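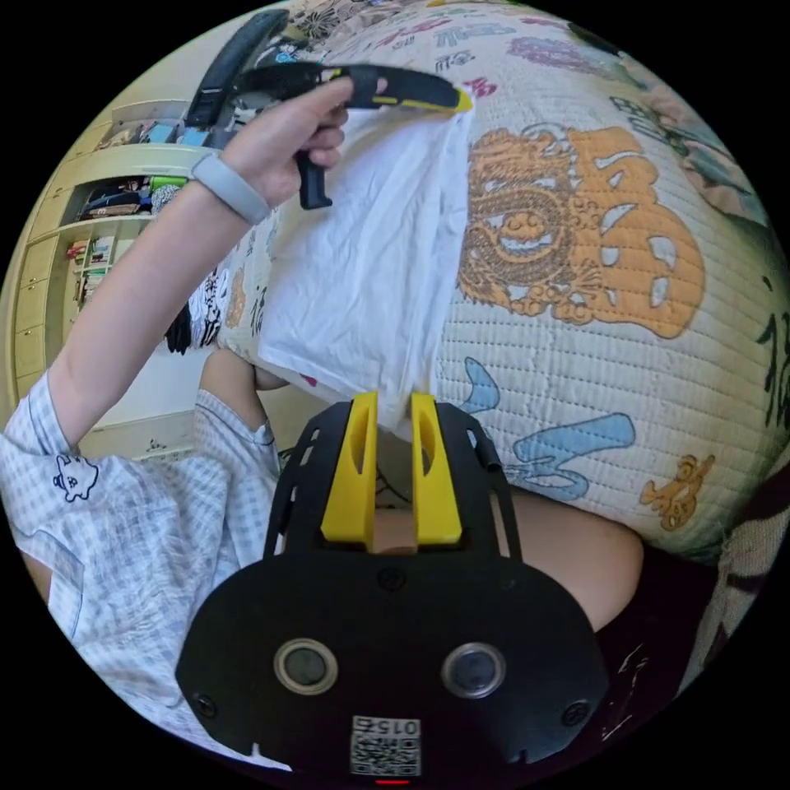 Las pinzas de mano con los dedos amarillos y un trapo blanco, encima de la colcha.

¿Alguien ha ido a la jornada de puertas abiertas de Piltine?

Hola a todos! Estoy pensando en llevar a mi sobrina (11 años, loca por los robots) a la demostración de Piltine, en Ibarra. He leído que dejan probar las pinzas de mano con las que se enseña a doblar ropa, pero no sé si es para todo el mundo o hay que apuntarse. ¿Se aburre una niña? ¿Y hay robots de verdad o solo las pinzas?
Coralie Sutcliffe

Yo fui en mayo con mi hermano y nos encantó! Hay que apuntarse en la entrada, en cuanto llegas, que la lista se llena (a mí me tocó el turno 101, imagínate la espera). Te dan una pinza para cada mano y te ponen con un trapo o una camiseta. Parece una tontería, pero las primeras veces se me escapaba todo, tienes que coger la tela justo por la esquina y apretar despacito... Mi hermano lo pilló enseguida, claro. Robots vi dos brazos al fondo, doblando toallas con una calma que ni mi abuela. A tu sobrina le va a gustar seguro, aunque las charlas son largas y yo me las saltaría. Ah, y lleva bocadillo, que la cafetería cierra pronto.
Merle Bright

no he ido pero mi primo dice que aparcar es imposible
Đạt Tăng

Para los menores piden una autorización firmada, te la dan allí mismo. Lo de las pinzas está en la segunda planta. A nosotros nos hicieron quitarnos las pulseras y no sé si siguen con eso, pregunta antes por si acaso.
Ataahua Donnelly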